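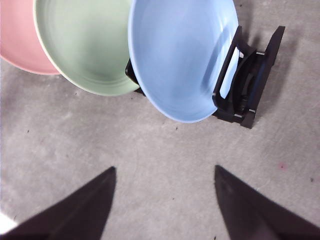

## 4.3 Setting up the wrist view for rack tasks

Follow this section after you finish the hand-eye calibration in 4.2. You will set the finger mask, teach the plate and bowl classes, and check the grasp planner before the arm moves. Orari must be version 9 or later.

1. Start Orari and open the **Lubis** perception panel.
2. Move the arm to the `rack_view` pose. The dishes and at least one side of the rack should be in view. Dishes may run past the top of the image.
3. Open the gripper all the way.
4. Select **Mask > Fingers > Learn**. Lubis outlines both fingers and leaves their pixels out of every later step.
5. Check the outline at the fingertips. If it stops short of a tip, raise **Mask margin** one step and learn again.

> **Note:** The mask is stored for one gripper opening. If you change the opening used at `rack_view`, repeat steps 3 to 5.

6. Select **Segment > Run once**. Each dish should get its own color overlay. Where dishes overlap, the overlay should stop at the rim of the dish in front.
7. If two dishes share one overlay, lower **Merge distance** to 14 and run again.
8. Click each overlay and assign `plate` or `bowl`. Assign `fixture` to the rack. Lubis will treat a fixture as an obstacle and will not offer it as a grasp target.
9. Set **Minimum region** to 84. Smaller regions, such as specks and scuffs on the floor, are dropped.

> **Caution:** Do not raise **Minimum region** to clean up a noisy floor. Thin parts of the rack can be dropped with it, and the planner will then treat that space as free. Use **Floor plane > Refit** instead.

### Checking the grasp plan

1. Switch to the **Bastach** planner tab and choose a dish as the target.
2. Select **Plan only**. The candidate grasps appear as paired lines across the rim.
3. Step through the candidates. Reject any that puts a finger through a rack panel or a neighboring dish.
4. Set **Approach speed** to 41 or lower for the first run.
5. Select **Execute** and keep one hand on the stop button.

If Bastach reports `NO_RIM`, the visible part of the rim is too short. Choose another target or move `rack_view` back and segment again.

Save the profile under a new name. The default profile is overwritten when Orari updates.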